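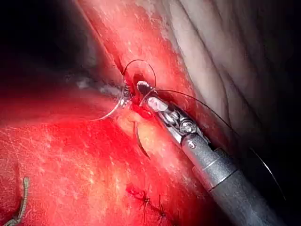

Does a soaked knot hold better than a dry one?

It depends on the thread. The braided stuff seems to grip itself more once it has had a soak, and the smooth single strand doesn't care either way, or not enough for my spring balance to notice.

That's where I'd got to last time I wrote anything down, and I still think it's mostly right, but I've gone off the way I was testing it. I was tying everything round the handle of the big screwdriver, sliding the loop off and hooking it on the balance, and the handle tapers. So the loops weren't all the same size, and the small ones had their knot hard up against the hook (you can see a flat spot on the thread afterwards if you hold it to the window). Some of my "failures" were just the hook chewing through. I've crossed those out in pencil so they can still be read.

New method, then. I found a bit of steel bar in the offcuts drawer, perfectly straight, and tied every loop round that. Three throws as standard, first one doubled, ears trimmed to the same length against the edge of a ruler. The Ornari reel for braided, the Kolton reel for single strand. I did all the braided ones first and then all the single strand, and I shouldn't have - my hands were properly tired by the second lot and I bet it shows. Next time mix them up.

Other thing worth passing on: the Ornari reel sheds a sort of waxy dust when you pull it fast. It gets on your fingertips and then on the next thread. I wash my hands between reels now and wipe the bar down with a dry cloth. No idea if it matters. It annoyed me, so I stopped it. 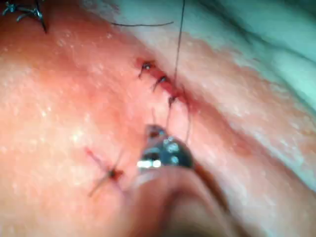 Erier, 10/03/2021

Long day on the balance, tea going cold on the shelf as usual. I got through 136 loops, braided and single strand together, half of each soaked for 24 hours in tap water and half straight off the reel. Pulled slowly by hand, same arm, same chair.

Of the lot, 11 slipped before they broke, and every one of those was single strand. The rest snapped, nearly always right at the knot. I know that's what the books say, but it's still very pleasing to see the frayed end sitting exactly where you expected it! Soaked or not made no difference to the single strand slippers as far as I can tell. They were in both piles.

What did seem to matter was whether I'd laid the throws flat. If I pulled one side harder than the other as the second throw went down, it tipped over into two half hitches, and those will slide along quite happily until they run out of ear. I could feel it going under my fingers and carried on anyway for the sake of the numbers. Five or six of the slippers have a "tipped?" next to them in the margin, in my writing at the time, so I'm not making it up after the fact.

Balance trouble: the Essien one sticks near the bottom of its scale. Tap it with a knuckle before each pull or you'll get a silly low reading followed by a jump. I checked it against the kitchen weights and it's fine higher up. Would like to borrow a better one.
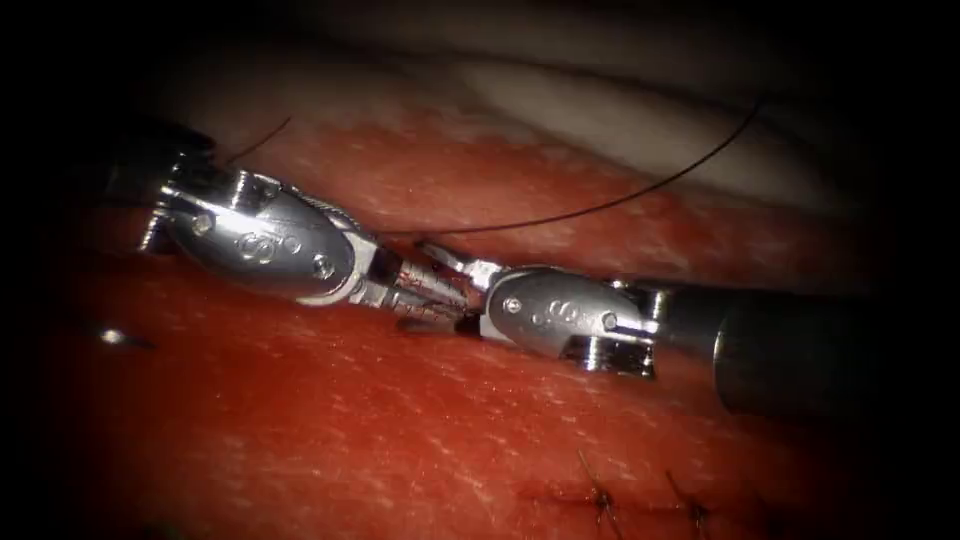 Pornthip Rungrueang thinks I've got the slipping wrong, and that it has more to do with how long the ears are than whether the throws lie flat. Her words over lunch were that a tipped knot with a long ear "gets there in the end" and locks, and that I trim mine far too close. She also wanted to know why I was using tap water when the stuff out of our tap furs up a kettle in a month, and I hadn't got much of an answer for her.

I can test the ears easily enough. Same bar, single strand only, one batch trimmed as now and one left twice as long, and I'll tip some on purpose this time and mark them before pulling. A run of 100 ought to settle it or at least give us something better to argue over. As for the water, I've put a jug of the deionised by on the windowsill with a label on it.

Still to do:
Fresh reel of Kolton, ours is nearly down to the cardboard.
File the burr off the balance hook.
Copy the crossed-out results into the back of the book before the pencil smudges any more.
Ask whether the long ears get in the way when you're tying the next one. They do on my bar, a bit.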